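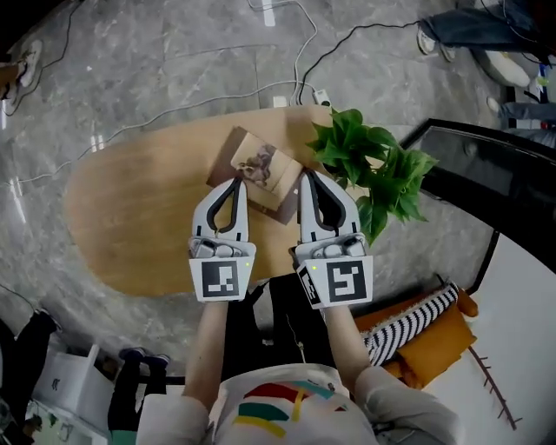

Fig. 1. Both grippers in hand, with the flat box between them on the table.

Week 5 handout: buying a hand-held gripper kit, and what to look at before you do

Right, this is the session where we stop talking about arms and talk about hands - specifically the pair you hold yourself. You've all read the Skonetti product sheet by now (if you haven't, it's short, read it on the bus). I've had the Skonetti pair kit on trial since October and I want to go through it the way I'd go through any bit of kit somebody wanted me to pay for.

I'm not going to repeat why people record with hand-held grippers, we did that in week 3. What matters this week is whether this particular kit is any good, and how you'd find out for yourselves.

What you get

The kit comes as a matched pair, left and right, with a head-worn camera, two chargers and a case. The fingers are white plastic with black rubbery edges on the inside, and they curve in towards each other so the gap between them is a sort of teardrop. I was sniffy about that shape at first. I like a flat parallel jaw, I know where I am with one. But the curve does let you come over the side of a box or a book and get hold of it without scraping your knuckles, and I've come round to it for flat things. For pens and cutlery I still haven't.

The square tag under the fingers carries a different pattern on each hand. Please don't cover it with your thumb! Dimas Oei lost most of a morning's recording that way and has asked me to mention it every year until he retires.

Each gripper also has a little green light by the tag. According to the booklet it means powered and paired. It does not mean recording, which is a daft choice, and I've said so in my feedback to Skonetti. Check the screen before you start a run.

Weight and comfort

Each hand weighs 506 grams on our kitchen scales, battery in. That sounds like nothing. Hold both out over a table for a quarter of an hour and then tell me it's nothing. Bronisława Duda ran the comfort trial with 17 people and most of them wanted a break well before the end of the second block. The ones who kept their elbows tucked in did much better than the ones who reached, so think about table height before you think about anything else. Most of us lean without noticing.

Short sleeves or rolled sleeves, please. Cuffs catch on the joint section.

How it did on our tasks

We used the same four tasks as last year so you can compare with the Stulitz figures in handout 3:

Lift a flat box by its near edge and turn it round
Move a book from one pile to another
Fold a tea towel in half, then in half again
Pass a small cup from left hand to right

Over the whole trial we logged 187 usable runs. The box and book tasks were lovely, hardly any retakes. The tea towel was middling. The cup was poor, and I think that's down to the fingertips being narrow where you'd want a bit of pad. Stulitz are better there, though their grippers are heavier and I can't stand the trigger.

Juwita Tuhumury asked in the seminar whether the surroundings matter. They do, but I wouldn't tidy everything away. An ordinary table with a plant hanging over one end is a fair test, and if the tags only track over a bare white bench I'd want to know that before paying. Shiny floors and overhead lights are worth trying too. We got the odd dropout with the Skonetti tags when the light bounced straight at the camera, roughly 2 per cent of runs, and all of them near the edge of the view.

Support and spares

Replacement fingers come as a pair and clip on. The rubber edge isn't sold separately, so when it goes you buy the lot, and I think that's mean. Repairs go through Drirnthorpe, who were quick with us and answered the phone. Itzel Cervantes has the price list if you want it - I've left it off this sheet as it keeps changing.

For next time

Write me one page: would you buy this kit for a room shared by two student groups, yes or no? I'd like a real answer, so no sitting on the fence. Use the task results, the weight, and whatever you think of the spares business. If you want to try the pair yourself first, Azlan Hartono has the booking sheet and the slots are half an hour each. Bring them back charged.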